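Bedding & Linens / Fitted Sheets

Drisau Fitted Sheet

6 min read

The Drisau fitted sheet is a plain-weave cotton sheet made by Halvorsen for daily household use and for small lodging operators who wash their linens in ordinary machines. It is supplied in solid colors only, with elastic running the full perimeter of the hem. It replaces the earlier Gokow sheet, which had elastic at the corners alone and which remains available in white while stock lasts.

Fabric

The sheet is woven from 100 percent cotton. No polyester is blended into the cloth, the hem or the corner panels. The elastic is enclosed in a cotton channel and does not come into contact with the sleeper or the mattress. The cloth is of medium weight and has a matte surface. Customers accustomed to sateen will find it crisper and somewhat cooler to the touch, particularly in the first weeks of use. It softens with washing and reaches its settled hand after several launderings.

The fabric is not treated with a wrinkle-resistant finish. Light creasing after drying is normal and is reduced by placing the sheet on the mattress promptly after the dryer stops. Households that prefer a smooth bed may iron the top panel on the cotton setting, keeping the iron clear of the gathered hem.

Sizes and fit

The sheet is offered in twin, twin XL, full, queen and king. Standard corner pockets are suitable for most mattresses sold without a pillow top. A deep-pocket version is available in queen and king for mattresses with an attached topper. Customers who use a separate topper should measure the mattress and the topper together, with the topper in its usual position, before choosing between the two versions.

Measurements should be taken from the bottom seam of the mattress to the highest point of the top surface. The figure printed on a mattress label is often the thickness before compression or before a cover is added, and Halvorsen does not recommend ordering from the label alone.

A woven tab is sewn inside the hem at the foot of each sheet. Once the tab has been located, the sheet may be laid out in the correct direction without trial. The two foot corners should be fitted first, followed by the two head corners. On the deep-pocket version, the surplus cloth is tucked fully beneath the mattress so that the elastic rests on the underside and not along the lower edge.

Shrinkage

All cotton sheets shrink to a degree. The Drisau is cut with an allowance for this, and a new sheet may therefore appear loose before its first wash. Returns on the ground of looseness are accepted only after one wash and one full drying cycle, as the fit cannot be judged earlier.

Colors

Current colors are white, oat, sage, pale gray and navy. The paler shades are dyed to remain even under repeated washing at moderate temperatures. Navy should be washed separately for its first three launderings. Slight variation between dye lots is to be expected, and customers furnishing several rooms are advised to place one order covering all sheets and pillowcases. Trurirden pillowcases are dyed to the same color references and are sold in pairs.

The brick shade shown in last September's printed catalog has been discontinued and will not be restocked.

Care

Machine wash warm with similar colors. Do not use chlorine bleach on any color other than white. Powder or liquid detergent may be used. Fabric softener is not recommended, as it leaves a coating that reduces the ability of the cotton to absorb moisture.

Close the zippers of any garments washed with the sheet. A fitted sheet tends to gather smaller articles into its corners during the spin cycle, and the load should be opened out by hand before it is transferred to the dryer. Tumble dry on medium and remove while the hem is just dry. Repeated drying on high heat shortens the life of the elastic and is the most frequent cause of early wear reported to customer service.

Stains should be treated with cold water before washing. Benzoyl peroxide, present in many skin preparations, will lighten dyed cotton permanently. This is not regarded as a fault in the cloth.

Lodging and bulk orders

Orders of 49 sheets or more in a single color qualify for trade pricing. Trade orders are packed flat, 10 to a carton, without individual sleeves. Size labels on trade sheets are color coded at the hem so that laundry staff can sort folded stock on the shelf. Mixed-size cartons can be arranged on request but are not eligible for expedited dispatch.

Returns and guarantee

Unused sheets may be returned in their original packaging within 70 days of delivery. The seams and elastic are guaranteed against defects for two years in household use and for one year in commercial use. Proof of purchase is required in both cases. The guarantee does not extend to tears, chemical damage, or sheets that have been altered or cut down to another size. Replacement will be made in the same color where possible and otherwise in white.

Product information last revised 2026-08-07.

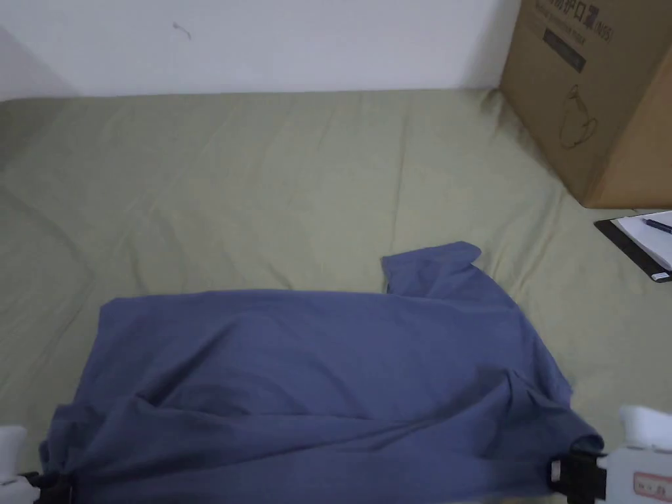 We have had the sage queen on our guest bed since the spring and the elastic is still tight, though I would ask Halvorsen to make the tab at the foot a little bigger, as mine has curled under and I end up hunting for it every time I change the bed.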